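報道関係各位

家庭用液体洗剤の詰め替えサービス「Tarero」、1月より取り扱い店舗を拡大
容器持ち込みの量り売り、50ミリリットル単位で購入可能に

株式会社Brovunus

日用品の企画・販売を行う株式会社Brovunusは、家庭用液体洗剤の量り売りサービス「Tarero(タレロ)」について、1月より取り扱い店舗を拡大し、あわせて最低購入量を引き下げます。新たに加わるのは、生活雑貨店「Mai」の駅前店と川沿い店の2店舗です。

■ 背景
Tareroは、自宅にある空き容器を店頭に持ち込み、必要な量だけ洗剤を購入できるサービスです。当社直営店で開始して以来、一人暮らしのお客様を中心に「一度に買う量をもっと少なくしたい」「仕事帰りに寄れる場所で使いたい」というご要望をいただいてきました。今回の拡大は、これらのご要望に対応するものです。

■ 変更の内容
これまで500ミリリットルとしていた最低購入量を廃止し、50ミリリットル単位での販売に改めます。旅行用の小さな容器にも対応します。料金は充填した量に応じて計算し、容器の重さは料金に含みません。
取り扱い品目は、衣類用洗剤、食器用洗剤、住まい用洗剤、柔軟剤です。香りつきと無香料があり、店舗によって在庫が異なります。会員登録は不要で、初めての方も当日から利用できます。

■ 洗剤の製造について
Tareroで販売する洗剤は、すべて当社のPravby工場で製造しています。工場から店舗へは業務用の大型容器で配送し、空になった容器は回収して洗浄のうえ再使用します。今回の店舗拡大に合わせて配送の便を見直し、Maiの各店には週2回お届けします。

■ ご利用の流れ
1. 洗って乾かした容器とふたをお持ちください。
2. 店頭のはかりで空の容器の重さを量ります。
3. 品目を選び、係員が洗剤を充填します。
4. 品名、成分、使用上の注意、充填した月を記載したラベルを貼付します。
5. レジにてお支払いください。

食品や飲料と間違えるおそれがあるため、充填後はラベルをはがさず、お子様の手の届かない場所に保管してください。種類の異なる洗剤を同じ容器で混ぜることはおやめください。塩素系および酸性の製品が入っていた容器には充填できません。

■ よくあるお問い合わせ 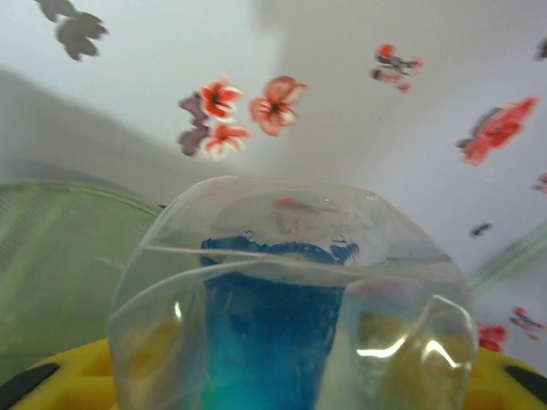

容器を持っていない場合も利用できますか。
店頭で専用の空ボトルを販売しており、その場で充填できます。不要になった専用ボトルは、Tareroの取り扱い店舗で回収しています。

充填した洗剤はどのくらいの期間使えますか。
直射日光と高温を避けて保管し、ラベルに記載の充填月から24か月以内に使い切ってください。

充填後の返品はできますか。
お客様の都合による返品はお受けしていません。品目の取り違えなど、店舗側の誤りがあった場合は、購入店にて交換または返金いたします。

■ 店舗での取り扱い時間
充填の受付は、Mai各店とも午前10時から閉店の30分前までです。混雑時は番号札をお渡しします。

■ 会社概要
社名:株式会社Brovunus
事業内容:日用品の企画、製造および販売
製造拠点:Pravby工場

■ 本件に関するお問い合わせ
株式会社Brovunus 広報担当
取材および店頭撮影をご希望の場合は、当社ウェブサイトの報道関係者用フォームよりご連絡ください。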